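Why Does Duct Tape Stick So Well?

I love duct tape! I once fixed my lunch bag with it, and the patch hung on until December (my sandwich was fine, thanks for asking). 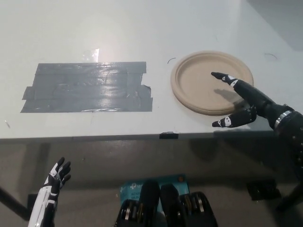 Duct tape is really a sandwich too. It has 3 layers: shiny plastic on top, a net of cloth threads in the middle, and sticky goo on the bottom. The goo is soft, so when you press down, it squeezes into bumps too tiny to see. Big patches are tricky, though! Lay lots of strips side by side on a white table and you can get wrinkles and little air bubbles, and wherever there's a bubble, the goo isn't touching anything.

Want to try it? Stick down 2 short strips, rub only one with your thumb, then peel them both. Which one fights back?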